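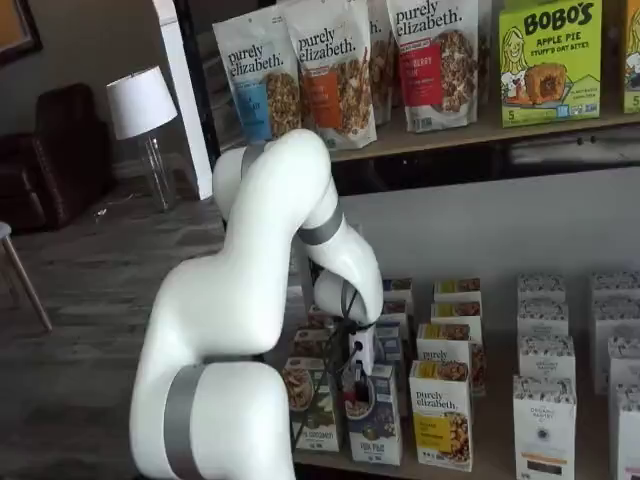 Week 4: Dry goods, two shelves, one bay

Read before Sunday's session. Bring a pencil, a tape measure and last week's sheet (the one with the bay outline on it, not the delivery one).

Where we are: weeks 1 to 3 were receiving, rotation, damaged stock. Now facing and blocking. Breakfast and snacks first, as that's the section most of you will get handed on a first shift.

Terms, quickly

Facing = one front of one product, as the shopper meets it. Three pouches side by side, same flavor, three facings. Three pouches one behind the other, one facing, three deep.

Blocking = keeping a brand or a type together so it reads as a patch of color from the end of the aisle.

Fronting (some stores say pulling, or zoning) = bringing stock forward to the shelf edge. Do it at close. Do it again at 4 if the afternoon is busy.

Home = the spot an item belongs to. An item with no home gets put anywhere, then gets ordered twice.

Pouches vs boxes

Pouches stand up on their own but not for long. Full ones lean back, half-settled ones slump forward. Shake the contents down to the base gently, pinch the bottom fold open, then set it. Granola clusters break if you bang them, so no banging. Customers do feel the bag.

Boxes are easy. Square to the edge, label out, finished. Small boxes drift though: someone takes one, puts it back crooked, the whole row goes.
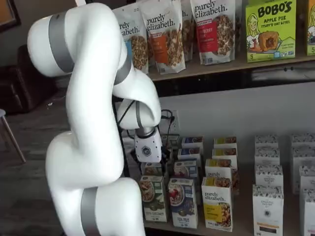

Course notes by the Horobets Retail Skills instructor, unit 4 of 10

Flavor and color

Purely Elizabeth is a good brand to learn on. White bag, same script on every one, so at a glance all the flavors look alike. The label color does the work: blue, orange, red. If a bag gets put back in the wrong place you find it by the label panel before you can read the words. Train yourself to look at the panel first and the name second.

Bobo's goes the other way. The Apple Pie Stuff'd Oat Bites box is bright green with big letters and a cartoon, you can find it from the far end of the aisle. Put something that loud next to a run of white bags and it works as a full stop. Put it in the middle and it splits the block in two. Your choice, but be able to say why you chose.

Partial blocks. A pouch tucked behind its neighbors isn't a facing. Doesn't count. If the only thing showing is the end of the brand name, the shopper can't tell the flavor and will either dig or walk off. Either bring it forward or line it up behind its own kind.

Exercise A (in pairs, 22 minutes)

Sketch an upper shelf with two brands on it, one in pouches and one in boxes. Mark facings. Then redraw it with one more flavor added and no more width. What gives? Write one sentence on what you cut. Last term almost everyone cut depth and then ran out of stock on paper by lunchtime, so think about the refill too.

Lower shelf

Gets less attention from staff and more from kids. Cereal boxes with a bowl on the front do fine down here because the picture reads from above at an angle. Flavor words need to be big. "Coconut" or "PBJ" can be read standing up, a long flavor name in thin type can't.

Leave hand room. A full lower shelf with no gap over the box tops looks great and shops terribly. You want to be able to get your fingers down behind the front box and lift it out without dragging its neighbor. Test: reach in from above, take one, put it back. If anything else moved, its too tight. Fix the spacing before you add anything.

Taking from the lower shelf when you restock: front box out, new stock to the back, front box returned. Yes every time. Dates.

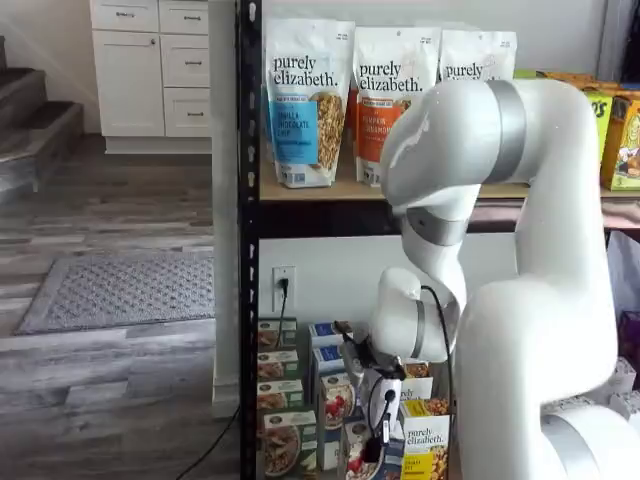
FIXTURES AND SHELVING

Slotted uprights: the column of small holes is what sets your shelf heights. Count slots from the bottom and write the number down on the bay sheet, left and right. A shelf one slot off on one side looks level until you put boxes on it, then they creep.

Particleboard decks. Light, cheap, hate water. Wipe with a nearly dry cloth. No spray straight on the board, the edges swell and then they don't sit in the beam right. If a deck rocks, take the stock off before you mess with it.

The crossbeam under the top shelf takes up reach height. People forget this when they plan. Measure from the lower deck to the underside of the beam, not to the top of the shelf above. Then take off the hand room. What's left is the tallest box you can put there.

A long vertical run of labels (Vanilla Chocolate Chip, Pumpkin Cinnamon and so on) belongs on the top deck where pouches can have air over them. Don't jam a tall pouch under a beam, it folds at the top and looks opened.

End of the shelf: boxes here get knocked the most. Low boxes at the back, taller in front is wrong way round. Flip it. A low box lying near the back is as good as gone, so either it comes to the front or it goes back to the stockroom with a note.

Bay sheets

Use the Wurell form, the grid one. The Urkarix template is ok if you already have it from unit 2 but it has no column for slot height so add one by hand. Item code goes first, then facings, then depth. For practise we all use bay 481.

Abbreviations: F facings, D depth, S slot, OOS out of stock, NH no home.

Exercise B (take home)

Go to any store. Pick one bay of breakfast or snack stuff. Without touching anything, draw it: brands, label colors, where the blocks start and stop, anything hiding behind something else. Then mark the changes you'd make in a different color. One page. Please don't photograph the store's shelf tags, some managers mind.

Hand in at the Brallport desk before class. Late ones go in the tray, marked but no comments.

Next time: chilled, which is mostly dates again, plus door fixtures. Bring a sweater.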